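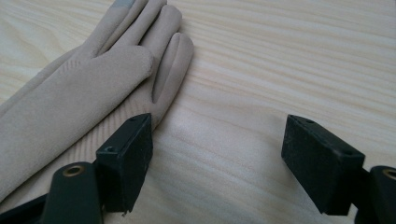

I've been through a lot of winter gloves, and my trouble is always the same: I either get warm hands or I get to use my phone. I ordered the Cakar touchscreen gloves in April, when Rernier had marked the last of them down, and then had to wait months to wear them properly (worth it!). The color is a soft sandy beige with a matte, suede-like feel, and one fingertip has a grey patch on it, a little shiny next to the rest. I like the faint lines of stitching across the back of the hand too — they dress it up just enough.

The fit is snug but not tight. My friend Xuân Bạch has much longer fingers and found them short, so size up if that's you. They do crease a bit when you toss them down, and I've quit trying to smooth them out.

Phone stuff: texting is fine, maps are great, tiny buttons are hit or miss. I walk 2 miles to work most mornings and can answer my sister without taking anything off, which is all I wanted.

Now the bad part. Pale gloves and coffee do not mix, and I spot-clean mine way more than I'd like. They're also no good in real rain. For dry, cold days I'd buy them again, probably in a darker color if Cakar ever makes one.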